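Unit 8: Housings, Brackets and Edge Details

Handout for the Torkell bench course, revised October 15, 2019

8.1 Scope

This unit covers the outside inspection of dark-finished machine parts. Internal fits are treated in Unit 9. Have the Kubiak inspection sheet on the bench before starting and fill it in from the top of the assembly downward.

8.2 Round housings

A round housing is recorded by its outer surface, its rim and its openings, in that order. Smooth dark finishes reflect enough light to hide shallow dents, so the lamp is set low and moved through at least two positions. A recessed hole is entered as "recess, circular" until its purpose has been confirmed from the drawing. It may be a screw socket or a mounting bore, and the two carry different tolerances.

8.3 Flat brackets and toothed edges

Teeth are numbered from left to right. For each tooth, note the relative length and the form of the lower end. Unequal length alone is not a defect — check the drawing first. In the case below there are four square-cut teeth under a dark plate, and tooth 4 is the longest. Spacing is even and is entered once for the whole row. 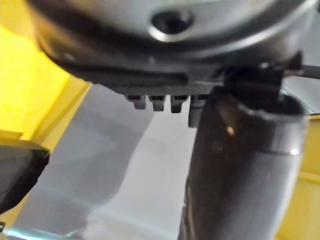
8.4 Cylindrical parts

Matte cylinders are read along a vertical line of reflected light. A break in that line is marked on the sheet with its height above the base. A band or seam is recorded separately from scratches, even where both run around the part.

8.5 Exercise

Use the Flarkside practice set, tray 40. Complete one sheet per part and leave the "cause" column blank. Lamp setting is 500 lux for gloss finishes and 800 lux for matte. Sheets go in the Ululier binder at the end of the session, with the tray number in the upper right corner.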